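Collection notebook, hand-held gripper, bench 2
September 10, 2025

Goal for today was 50 usable demonstrations of the tray task for the Preven set. Ended up with 53 recorded, 5 thrown out, so 48 kept. Two short. I will add them to the next block and not rush them in at the end of this one.

Task as written on the sheet: start with the gripper open over bare table, move to the object, close, lift, carry to the drop spot, open, back off, hold still, stop. Same wording we have used since May. I reread it before starting and I still think "hold still" needs a length next to it. I counted two in my head every time. Whoever did the earlier block clearly did not, going by how short the tails are when you scrub through them.

Setup

Same table as last time. Overhead lights on, blinds down. I tried the first few with the blinds up and the exposure kept hunting whenever I swung toward the window, so those went in a separate folder marked practice and are not part of the 53.

Recorder is the Drotum box with the newer firmware. It takes longer to start than the old one. If you press record and move right away you lose the opening of the approach, and the approach is the part we are shortest on. Wait for the second beep. I put tape on the box with an arrow and "2nd beep" on it.

Calibration done cold at the start and again after the break. Finger width readings at full open and full close matched the values from the last entry both times, to the last digit we log. Offsets left alone.

Ran the gripper through ten empty open-close cycles before the first recording. Felt a small catch near the closed end on the first couple, then it went away. Did not come back. Writing it down in case somebody else feels the same thing.

Block 1

Slow going. My arm speed was all over the place until I stopped watching the preview on the laptop. Looking at the screen makes me steer by the screen, and then the path has a wobble in it that has nothing to do with the task. From about the tenth one on I looked at the table only and checked the clips in batches.

Start poses: I am trying to spread these out more than we did before. The old set starts nearly every clip from the same place, a bit high and to the right, and Ghiță (the policy we trained on it) does fine from there and goes vague from anywhere else. It will drift for a while over bare table and then close on nothing. So for this block I picked a start from the card deck each time: near, far, left, right, low, high, tilted. Low starts are the most awkward for the wrist but I think they matter most, as the table fills the view and there is very little for the model to go on.

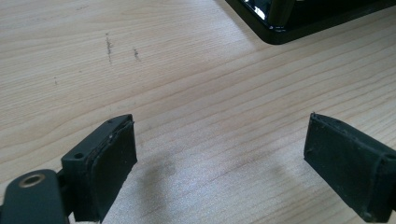
I also held a little longer than usual before moving on the low starts, with the fingers apart and nothing between them. The labels need a clean "open, empty" stretch at the head of each clip and the segmenter wants a certain number of still samples before it will call it. When I moved early it merged the wait with the approach and I had to fix the boundary by hand. Fixed four that way. After that I just waited.

One question for the group: do we want the wait trimmed before training or left in? With it left in, we may be teaching the thing to sit there. My vote is to record long and trim in the loader, so that the raw files stay the same for everyone and we can change our minds.

Dust

The pads pick up crumbs and dust. I don't know how much it matters for grip on an object this light, but it does change how the fingers look in the close views, and I would like the look to be either steady across the set or properly varied. Right now it is neither. Suggest we write a pad state (clean / dusty) in the session header. Costs nothing. I have put "dusty" in for block 1.

Wiped both pads with a dry cloth at the break. Header for block 2 says "clean". Please don't use the alcohol wipes on them until we have checked what it does to the rubber.

The table has marks on it too. I left them alone. A table with marks is fine by me, it gives the tracking something to hold onto when the rest is plain grain. If tracking starts getting lost on low starts we could put down a printed mat, but then the model has a mat in every clip and we are back where we were with the start poses.

Block 2

Much quicker. Got through it with two stops, one for the battery and one to clear disk space. The Clokska sync job had not deleted its local copies after upload, so the laptop was nearly full. Cleared by hand after checking that the uploaded sizes matched. The job says "done" whether or not the cleanup step ran, so look at the free space yourself before you start.

Changed approach direction on every clip in this block. Coming in from the far side is hard to do in a natural way with one hand, and a few of those look stiff. Kept them. Stiff but correct is still a usable demonstration, and it is the side we have least of.

Thrown out, with reasons, so nobody goes looking for them:

Clip 7. Pressed record and moved before the second beep.
Clip 12. Object slipped on the lift, I caught it with my other hand. Hand is in view.
Clip 23. Tracking jumped in the middle of the carry. Path has a step in it as wide as my palm.
Clip 38. Battery died.
Clip 41. Sleeve over the lens for most of the approach.

I went back and forth on 12. A slip followed by a regrasp would be worth having, and we have hardly any. But I did not regrasp, I grabbed it, and that is no use to anyone. If we want recoveries we should plan a block for them and do them on purpose: close a little off center, let it go, come back, try again. I would do 5 as a trial first and see whether the segmenter can cope with two closes in one clip. I suspect it will not.

Checks after

Ran the usual script over everything kept. No dropped samples. Finger width and video line up by eye on the six clips I opened at random – the closing moment in the width trace sits where the fingers meet the object in the video. Timing offset unchanged from last entry.

Plotted the start poses. Better spread than the old set, still a hole on the left and low. That is down to me, it is the position my elbow likes least. Next block should draw only from left-low cards until the hole is filled, or a left-handed person should do it.

Clip length is more even in block 2 than in block 1. I would not read much into that except that I had warmed up.

Have not trained on any of this yet. The plan is to mix it with the May clips at equal weight and see whether the drifting from low starts gets any shorter. If it does not, I want to try the new ones alone before anybody changes the network.

To do

Record the missing two, left and low.
Add pad state to the header template, and fill it in for the May sessions if the close views are good enough to tell.
Write a length next to "hold still" on the task sheet. I propose two seconds.
Fix the Clokska cleanup step or at least make it complain.
Second battery on the charger before each block, first one is getting tired.
Decide on trimming.

Gripper is back on its hook, recorder is charging, card deck is in the drawer under the bench with the cloth.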